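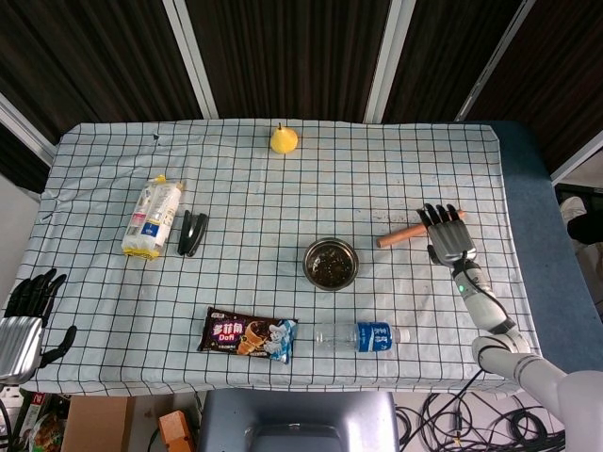 Last updated: Tuesday, 7:40 pm

Quick one tonight, dinner's on and I said I'd write up the move before I forget it all.

So. We're in. Fondville, second floor, no lift. Sena drove the ute, I did the stairs, Mum rang four times to ask if we'd eaten. We had not eaten.

Things I got wrong. Boxes – labelled every one of them "misc" by the end, so the kettle was missing for two days. Found it in with the winter coats. Internet still not on, they say April now, so I'm doing this off my phone at the table and the spelling can look after itself.

Bond was $1,523 and I still feel a bit sick typing that. The old place on Vudbridge was cheaper but the mould, the mould. I don't miss it. I do miss the lemon tree and Philomena over the fence, who used to pass us beans in a margarine tub.

Bus is the 105. Goes right past the library, takes forever on the way home becuase of the roadworks near the school. Have started bringing a book.

Neighbours: met one. Fadi, downstairs, knew which bin goes out which week, told me before I'd even said my name. Good man. Someone above us plays the trumpet. Getting better at it I think, or I'm getting used to it.

Still to do – curtains for the front room (street light comes right in), change address with the bank, ring the agent again about the laundry tap. Also need a proper tablecloth, something dark that doesn't show every drop of tea.

Adwoa wants to come see the place on the weekend. Told her to bring a chair.

Ok rice is catching, gotta go. More when teh internet's on.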